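# Tag der offenen Tür bei Teltero in Rulthorpe

Ich war im Februar 2026 endlich dort und bin immer noch ganz aufgekratzt! Teltero macht Zweiarmroboter für Sortieraufgaben, und wer einmal vor so einer Zelle gestanden hat, der weiß, wie schwer man da wieder wegkommt. Die Halle ist kleiner als gedacht, der Kaffee war gut, und die Leute nehmen sich wirklich Zeit.

Am längsten stand ich an der Station mit den Schaumstoffbuchstaben. Die beiden Arme sollen sie vom Tisch aufnehmen und nach Farbe auf die Teller verteilen – klingt nach Kinderspiel, ist aber gemein, weil die Dinger flach liegen und beim Greifen nachgeben. Der Durchlauf begann prächtig, und dann blieb mitten in der Bewegung alles stehen. Schutzhalt! Beide Arme wollten gleichzeitig in die Mitte, und die Steuerung (sie heißt dort Nera) hatte den Abstand zwischen den Greifern als zu klein bewertet. 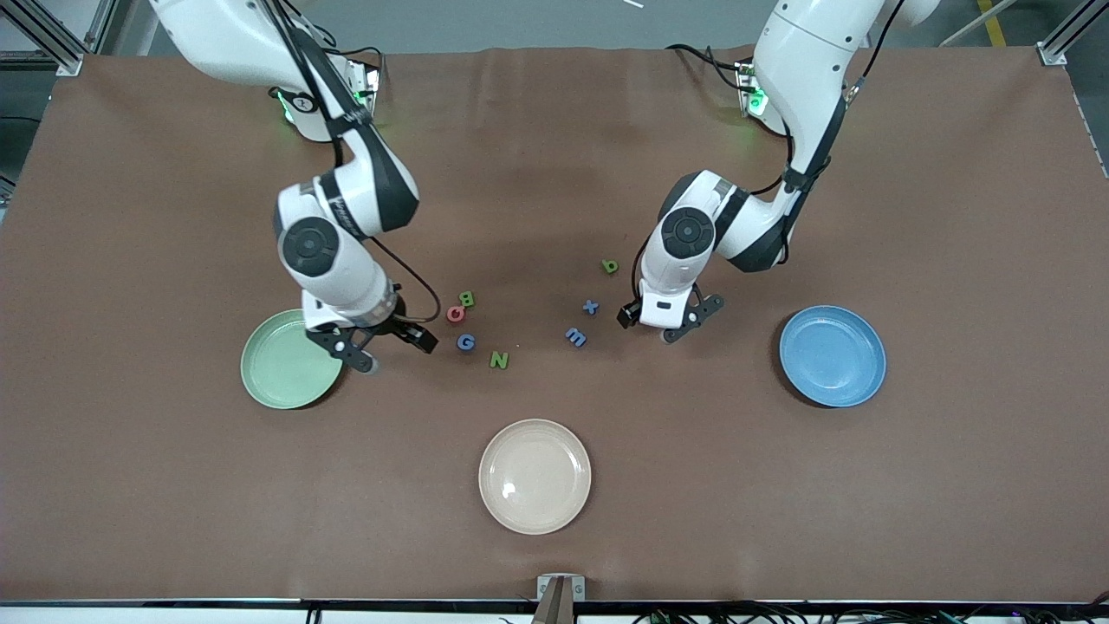 Laimutė Dambrauskienė meinte dazu, der Halt selbst sei völlig in Ordnung, ärgerlich sei der Neustart: Nera vergesse nach einem Stopp, welcher Arm Vorfahrt hatte, und dann wollten beim Anlaufen wieder beide los. Seit August suche man daran. Von den letzten 85 Läufen seien fünf so hängen geblieben, zwei davon gleich zweimal hintereinander.

Dass man das den Besuchern so offen erzählt, fand ich großartig. Wir durften sogar ins Protokoll schauen, und Paweena Srisuk hat uns die Stelle gezeigt, an der die Freigabe für beide Arme fast im selben Moment kommt. Bis das behoben ist, wird nach jedem Halt von Hand quittiert und erst ein Arm in Grundstellung gefahren, danach der andere. Das dauert gut drei Minuten, über die sich in unserer Gruppe niemand beschwert hat – es gab ja genug zu fragen.

Für die Station von Ahuja nebenan blieb mir am Ende kaum noch Zeit. Parken geht übrigens am besten hinter der Halle, vorne war schon vormittags alles voll.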